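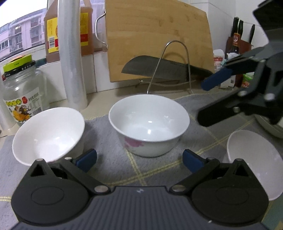 Three white bowls on the grid-patterned mat.

The retired history teacher I met in Percombe had already poured the tea, and she was well into her subject before I found my pen. For 2 years she has been reading the speeches given at the unveiling of statues, mostly of rulers, and she has a great deal to say about them (I was very glad to listen!).

"People quote the old leaders all day long," she told me, "and half the time the words were written after the funeral." She blames publishers as much as politicians. One pamphlet, printed by Cadach in a run of 1000, gave a dead minister a prophecy she has never been able to trace – and she has tried 4 archives.

Does it matter, I asked, if the saying comforts somebody? She thought about that for quite a while. "My father was comforted by one," she said. "I still wish he'd known who wrote it." She goes back to the archives in May.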